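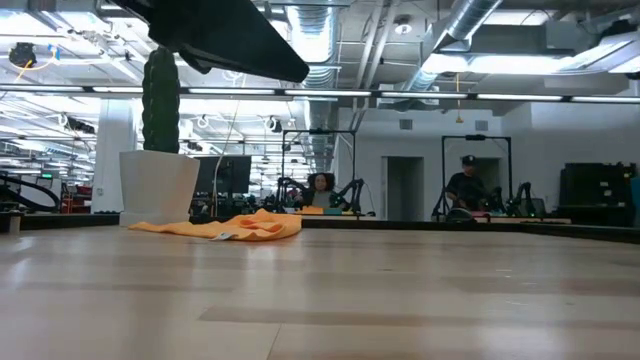

Setting up the Funuvura tabletop kit for cloth work takes most of an afternoon the first time and under an hour after that. The kit comes from Civmont with one arm, a two-finger gripper, a fixed camera, a power unit and a mat you can leave in the box. These steps cover the cloth folding package, which is sold separately. Put the cloth out crumpled, the way the orange one is lying by the cactus planter, and leave the planter on the table too. The software needs to learn where it must not go, and a tall object close to the cloth is a good test of that.

What you need

The Funuvura base kit with the folding package installed
A table that does not rock
A cloth in one solid color that stands out from the tabletop
One tall object in a heavy pot or base
A 4 mm hex key (the one in the box is soft, use your own)

Step 1. Mount the arm

Clamp the base plate to the table edge or bolt it to an overhead bar. Civmont supports both. Overhead leaves more open table, but the cable has to be tied along the arm at every joint or it will catch on things. Tighten the four base screws by hand first, then go around again with the key.

Step 2. Place the camera

The camera should see the whole tabletop and the gripper at its lowest point. If your table is shiny, turn off the "auto brightness" setting. Overhead lights reflect off a glossy top and the picture will keep jumping between dark and light. I set exposure by hand at 30 and have not touched it again.

Step 3. Calibrate

Open the Hutska control app and choose Calibrate, then Table. The arm touches nine points and stores them. Stay out of reach while it does this. If it stops early with error 112, the table is outside the height range and you need to raise or lower the mount. Run it again any time you move the table, even a little.

Step 4. Mark the keep-out area

Go to Zones and draw a box around the tall object. Set the height a few inches above its top. The arm often passes over things on its way to the cloth, and the default height in the current version is too low for that. Save the zone before leaving the screen. There is no warning if you forget.

Step 5. First pick

Set speed to slow. Press Find Cloth and check the outline in the app. It should follow the edge of the cloth, including any tag. If the tag is left out, raise the sensitivity one notch. Press Pick. The gripper should come down on a raised fold. On flat parts it tends to slide, and you can steer it away from those with the Prefer Folds box.

Step 6. Record your runs

The package asks for 100 recorded runs before it will try a fold by itself. Change the starting position of the cloth every time. Vasco Carvalho, who set up the second kit in our shop, did his first batch with the cloth in nearly the same spot and had to throw it out. We ended up with more than 400 runs between us, and the folds were noticeably squarer by then.

Problems we ran into

Gripper closes on air: recalibrate, then check the finger pads for wear.
Arm stops halfway: usually the cable. Look at the second joint.
App loses the cloth: the color is too close to the table.

Price and support

The folding package is a one-time purchase and includes a year of updates. Replacement finger pads come from Powell and ship in pairs. Morfudd Trevor on the Civmont help desk answered two of my questions the same morning, and the height fix in Step 4 came from her. The printed manual is from January and still shows the old Zones screen, so use the one inside the app.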